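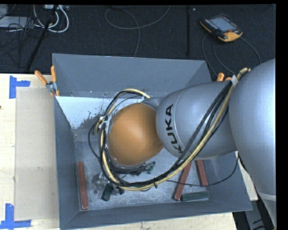 Sprechzettel: Ameisen im Haus
Gartenverein Condby, Vortrag am 24. Mai

Einstieg
Kurz vorstellen, Dank an Thitima Panyasiri für die Einladung. Frage in die Runde: Wer hatte dieses Frühjahr Ameisen in der Küche? Hände zählen lassen, nicht kommentieren.

Folie 1: Welche Ameise ist es?
Meistens die Schwarze Wegameise. Arbeiterinnen 3 bis 5 mm lang, dunkelbraun bis schwarz. Nest draußen, unter Platten, Steinen oder am Rasenrand. Ins Haus kommen sie nur zur Futtersuche.
Anders die Rossameisen: deutlich größer, nisten auch in feuchtem oder morschem Holz. Wer davon regelmäßig Tiere im Haus findet, sollte Balken und Fensterrahmen prüfen lassen.
Pharaoameise nur erwähnen: sehr klein, bernsteingelb, lebt in geheizten Gebäuden. Fall für den Fachbetrieb. Kein Spray, das Volk kann sich sonst aufteilen.

Folie 2: Die Straße finden
Zuerst beobachten, dann wischen. Den Tieren vom Futter aus rückwärts folgen. Typische Stellen: Terrassentür, Rohrdurchführung, Fuge unter der Fensterbank.
Beispiel Zondadbridge erzählen: Eingang hinter der Sockelleiste, Nest 2 Meter weiter unter der Terrasse.

Folie 3: Was hilft
Futterquelle weg: Honigglas abwischen, Tiernapf abends leeren, Müll geschlossen halten.
Laufweg mit Wasser und Spülmittel abwaschen, damit die Duftspur verschwindet.
Spalt abdichten, Acryl oder Silikon je nach Stelle.
Köderdosen nur, wenn das nicht reicht. An den Laufweg stellen, stehen lassen, daneben nicht sprühen. Kinder und Haustiere fernhalten.
Backpulver kommt sicher als Frage. Antwort: unzuverlässig, für die Tiere kein schöner Tod, das Nest bleibt meist bestehen.

Folie 4: Schwarmtag
Geflügelte Ameisen ab Juni, an warmen, windstillen Tagen. Dauert meist nur Stunden. Fenster zu, drinnen Staubsauger. Draußen nichts unternehmen.

Folie 5: Im Garten
Nester im Beet meist dulden. Stört eines, Blumentopf mit Holzwolle darüberstülpen, einige Tage warten, mit Brut umsetzen, mindestens 30 Meter weit.
Blattläuse an den Rosen ansprechen, Leimring am Obstbaum zeigen.

Schluss
Merkblatt liegt am Ausgang. Fragen, danach Rundgang zum Kompost.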